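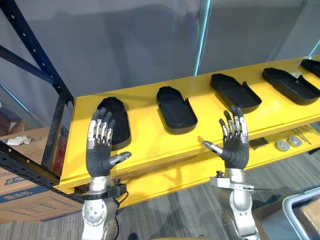 **Do the trays need to face the same way?**
Line them all up the same way round - it makes gaps much easier to spot when you're in a hurry.

## Sorting out a shelf of shoe-shaped trays

I do mine at the Jurnbridge workshop every July, and it takes me 15 minutes if I don't stop for tea.

1. Lift the trays off one at a time and wipe the shelf top with a damp cloth.
2. Turn each tray over and check the rim. Annatjie taught me to run a thumb round it for cracks (gloves off for this bit!).
3. Put them back in a single row, leaving a hand's width between them so you can get your fingers in.

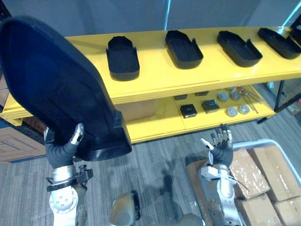

*Black tray off the yellow shelf, toe end up.*

4. Small boxes go on the lower level. I used to keep mine up top and kept knocking them off - don't be me.

Labels can wait until the row looks right.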